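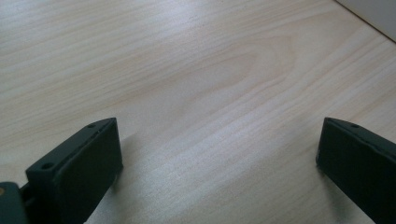 Workshop notebook, December

Finish trials, continued

Started 8.40. Heater on at the back, door to the yard kept shut. Osian Morgan in until lunch, Emrys Foulkes rang twice about the Prydderch order.

Picking up from the last entry. The question is still what to put on the tops for Prydderch, who want pale timber to stay pale and don't want to be oiling it every spring. They have a café and a reading room and the same top has to do for both. So far we have tried two things on offcuts: the Satudach hardwax oil we have always used, and the Gromex water-based lacquer in matt. The Jokville soap finish came yesterday and is the third.

Test pieces

All cut from the same board so there is no argument later about one being yellower to start with. Planed, then sanded 100 grit, 150, 180. Osian wanted to go on to 240 for the lacquer. I let him do it on one piece and marked it on the back with a pencil cross. The others stop at 180.

Raised the grain on everything with a damp cloth, left it an hour by the heater, knocked it back with a worn bit of 240 by hand. The oil pieces probably don't need this but I wanted them all treated the same.

Numbering follows the old system: letter for the finish, number for the coats. S2 is Satudach, two coats. G3 is Gromex, three coats. J is the soap. I wrote the numbers on the end grain and then sealed over two of them with lacquer, so those are hard to read. Use the backs from now on.

Satudach

S1 looks thin and dry. S2 is what we would normally send out. It has gone a shade warmer than bare wood, and the customer's sample chip in the drawer is bare wood, so they will notice. Emrys thinks they won't. I think the woman who came in will.

Tried the Satudach with a little white in it, mixed at 5 per cent by weight. It holds the colour back well but sits in the open grain if you are slow wiping it off. S2W has a milky patch at one end where I stopped to answer the telephone. Wiped the second one straight away with a clean rag and it came out even. If we go this way it needs two people on a full-length top, one putting on and one taking off.

Rags went in the water bucket outside. Someone had left a dry one on the bench from the last session. Please don't. They can catch fire by themselves and we have been told this by the insurers as well as by me.

Gromex

G2 is all right to look at and not all right to touch. Slightly rough, like a cat's tongue. G3 with a light rub down between the second and third coats is much better. Osian's piece taken to 240 is no smoother than the ones stopped at 180 after three coats, so that is a step we can leave out. He agrees now.

Colour stays closest to bare wood of the three. It looks a bit cold under the strip light and better near the window.

The lacquer doesn't like the cold. The tin had been on the floor by the yard door and the first coat dragged and left brush lines. Brought the tin up on to the shelf above the heater pipe for an hour and the next coat went down flat. Write the shelf into the method sheet.

Drips on the underside edge of G3. My fault, loaded the brush too much. Foam roller next time on anything wider than a hand. 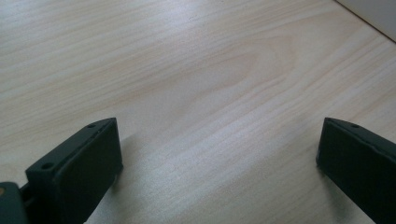
Jokville soap

Mixed as it says on the bag. The flakes took longer to dissolve than I expected and I gave them another five minutes with a stick. First coat soaks in and seems to do nothing at all. By the third there is a soft feel to it that I like better than either of the others.

It is very easy to do. Put on with a sponge, leave, wipe, let it dry, do it again. No smell and no rags to worry about. Against it: the customer has to keep doing it, and they told us in so many words that they won't.

Emrys asked over the telephone whether soap could go on first and lacquer over the top. No. It won't stick. I have written this here so that I can point at the page.

Stain tests

Coffee, tea, red wine, beetroot vinegar. One drop of each on every piece, covered with an upturned jam jar lid. Wiped off after 29 minutes, which was meant to be 30 but the kettle timer is fast. Did the same again overnight with fresh drops on the other end.

Short test: nothing on G3. Faint tea ring on S2, gone after a wipe with warm water. Beetroot left a pink mark on all the soap pieces. It came down a good deal after re-soaping but I can still find it if I know where to look.

Overnight: wine marked everything except G3. Coffee marked S1 badly and S2 a little. The vinegar lifted a small blister on G2 – only on the one piece, and near the edge where the coat was thin. Needs repeating before I say anything to Prydderch about it.

Hot mug test not done. Osian says boiling water in the enamel mug, two minutes. I would rather do five and know.

Cost and time

Not working out full figures until the hot test is done. Labour is where the difference is. Oil is two visits to the piece with a night between. Lacquer is three coats in a day if the workshop is warm, so in this weather it is really a day and a half. Soap is a day of doing very little many times.

For the café tops I would go with Gromex, three coats. For the reading room the whitened Satudach would be nicer under the hand and they can have it patched in place, where the lacquer would have to be taken back all over. Two finishes on one order is a nuisance and the colours won't match side by side. Ask whether the two rooms can be seen from each other.

To do

Hot mug test on S2, S2W, G3.
Repeat vinegar on a fresh G2.
Window sill test: half of each piece under card, leave until February.
New foam rollers, the narrow ones.
Order another tin of Gromex matt. Check it is matt. Last time they sent satin.
Ring Prydderch about the rooms. Emrys to do this, he has the number.

Stopped 4.15, too dark at the window end to judge colour.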